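What the second arm did to our budget

I put off the spreadsheet until December, which was a mistake. By then Sullix had changed its order form and I had to redo half the lines.

The arms and hands were never the hard part. They come as one quote, you argue over it for a while, and then you sign. The small stuff is harder. Our fixture board, pegs and holders went out to Brisport for 1855 dollars, and I had that down as "misc." It now has a line of its own, with a second set of the blue parts under it, because small parts get lost. 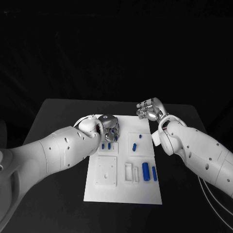 Both hands at the peg board, left one closed, right one open.

The next question was one arm or two. Rivas quoted both ways. Two arms means two hands to keep in repair, and a hand that goes back for service is away for 9 weeks. I asked Jetside about a loaner and they said no, so a spare hand is in the plan for next year. I don't like it, but I like 9 weeks of waiting less.

Things I left out of the first draft: shipping both ways, a heavier table, cable guides, and 4 days of setup time. The table alone pushed us over, and I had to move the new backdrop to the following quarter.

I still need a firm price on the service plan. Jetside wants a two-year term and I only have money for one.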